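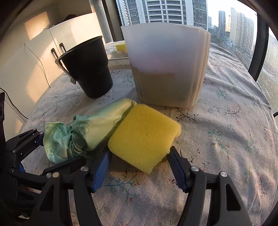 Gripper care: the pads are worth your ten minutes!

If you missed the bench session in Ilville, you missed a good one. Abhishek Malhotra took us through looking after the hand-held grippers, and it was mostly about the blue pads, because that's where nearly all our trouble starts. The ribs pick up lint and sponge crumbs (more than you'd think!) and once they fill up, thin cloth begins to slide.

The routine he showed goes like this. Open the jaws all the way and brush the pads along the ribs, never across them. Wipe with a barely damp cloth and leave them open until they're dry. Then go over the screws on the linkages with the small driver. You want them snug, and you want to stop there – a screw cranked down hard makes the finger drag, and we've all felt that sticky half-second before it closes. Work the handle slowly a few times and watch both fingers. They should arrive together.

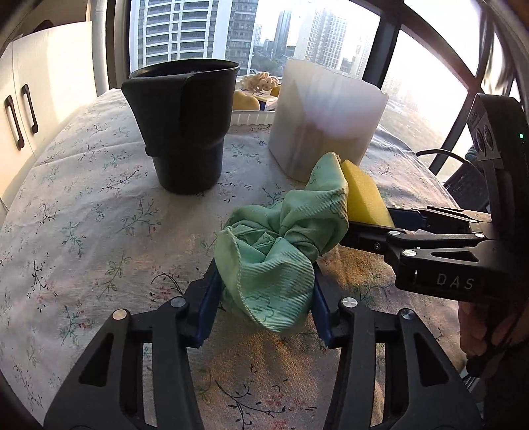

After that comes the fun part, the sponge and cloth check. A kitchen sponge is great for this as it gives way, so a pad sitting at an angle shows up right away as a deeper dent on one edge. Cloth is tougher. Bunch it up, close on it, lift and wait. Pankaj Negi likes to do it with two grippers, one on the sponge and one on the cloth, then swap them over and compare how they feel. I tried it and I'm a convert! The gripper I would have sworn was fine had a lazy left finger, and a quarter turn on one screw sorted it out.

We've now logged 276 closes on the Roris set since the last pad change with no slips on cloth. The Flasska set needed new pads on 28 of its fingers, so please look yours over before you pack it away, and write the date on the bag when you change a pair.

Spare pads are in the drawer under the Yadav bench. Abhishek is running the session again in June, and there are two places left. Bring your own gripper, the grubbier the better.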